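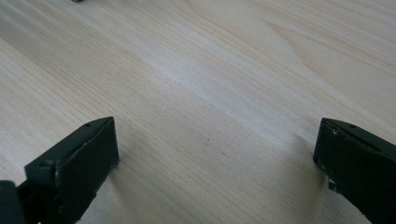 *The table top. The paler, shinier band is the part I'm asking about.*

## Is this table real wood, and should I oil it?

Bought secondhand in August for 200. The seller swore it was solid wood, and I've heard that one before. The grain has those long arches in it, with one band running diagonally that looks almost silver next to the rest. My brother-in-law says oil the whole thing and the band will even out. I doubt it. Has anyone done this on pale wood and liked it afterward?

– Corina Văduva

### Replies

**Darius Dobre**

Oil it. I use Weken on everything, two coats, looks great.

**Tamara Pîrvu**

I wouldn't put anything on it yet. You can't tell solid from veneer by looking at the face, whatever the seller swore. Check the ends. On a solid board the growth rings show up in the end grain and line up with the lines on top. If there's a thin layer over something else, go very easy with the sandpaper.

As for the band, move a lamp to the other side of the table. If the shine shifts or goes dull, it's just how the grain catches light, and oil may well make it stand out more. If it stays put, someone may have left extra finish there.

Then put a drop of water on the underside. If it beads, there's a sealer on it and oil will mostly sit on top and get sticky. Try a small patch underneath before you touch the top – and leave it overnight.

**Luminița Pană**

What did Darius use it on? Mine went yellow with oil and I had to sand it all off. 15 hours of my life.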